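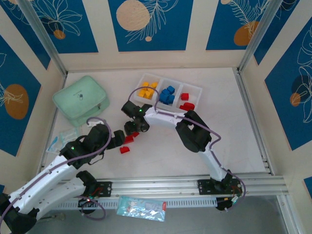 Pomix support replied that the left arm's stop near the red blocks points to the gripper current limit, and asked for the log before any parts ship.

Ticket 71, Clanari two-arm sorting kit, trial unit
Status: open
Log attached. Limit was at 1000, lowered to 200 as advised. Arm homes, then faults on close with code 2. Right arm runs the same job file without the fault. Wrist LED green on both.
Next: swap job files left to right, rerun, post result. Purchase on hold until closed.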